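What Is Woven Cloth?

Cloth is made from yarn. Yarn is made from fibers, and fibers are long, thin pieces of material such as cotton, wool or polyester. One fiber is weak. When many fibers are twisted together, they grip each other, and the result is strong enough to pull on.

There are several ways to turn yarn into a flat sheet. Knitting makes loops. Felting presses fibers into a mat. Weaving crosses two sets of yarn over and under each other. This page is about weaving.

Warp and weft

The yarns that run the long way are called the warp. They are stretched tight on a loom before weaving starts. The yarns that run from side to side are called the weft. The weft goes over one warp yarn, under the next, over the next, and so on. On the following row it does the opposite. This pattern is called plain weave.

A small practice loom used at the Zilside Textile Room has 40 warp yarns. A large loom at the Muvthorpe mill has 400. Both make plain weave in the same way.

Looking at a weave up close

From across a room, a woven surface can look like one flat color. Move closer and a grid appears. Each tiny square in the grid is a place where one yarn passes over another. The small spaces between the yarns are called pores.
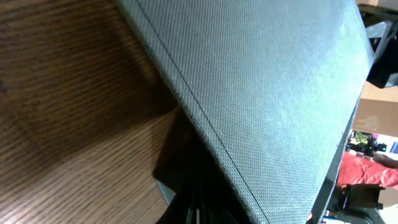

The size of the pores matters. A loose weave has large pores and lets air and sound pass easily. A tight weave has small pores and blocks more dust. A weave with clearly open pores is often called a mesh. Window screens are a mesh, and so are the sides of many sports shoes.

Wear shows up on a weave as well. When a surface is rubbed again and again, the tops of the yarns become rough and reflect light differently from the yarns around them. The worn area is called a scuff. Small bits of lint can also get caught where the yarns cross, and they look like specks.

What happens at the edge

A cut piece of woven cloth has a problem. The yarns at the edge are held on one side only, so they slip out. This is called fraying. There are three common ways to stop it.

Folding: the edge is turned under and stitched down. This is a hem.

Binding: a narrow strip is wrapped around the edge and fastened.

Sealing: the edge is melted or glued. Melting works only on plastic fibers such as polyester or nylon. Cotton burns.

A hem or a binding usually leaves a line next to the edge. The line is called a seam if two layers are joined there.

Try it: count a weave

You need a ruler, a magnifying glass and a piece of cloth with a weave you can see. A dish towel is suitable.

Lay the cloth flat on a table under a lamp. Put the ruler on it, in line with the yarns. Count the yarns along one inch. Turn the ruler so that it points the other way and count again. Add the two numbers. The total is called the thread count.

A sample of Retedov canvas measured for this page gave 17 yarns one way and 17 the other, for a thread count of 34. A Tsikata bed sheet gave 234.

Words to know

Fiber: a thin strand of material.
Warp: the yarns held tight on the loom.
Weft: the yarns that cross the warp.
Pore: the space between yarns.
Fray: to come apart at the edge.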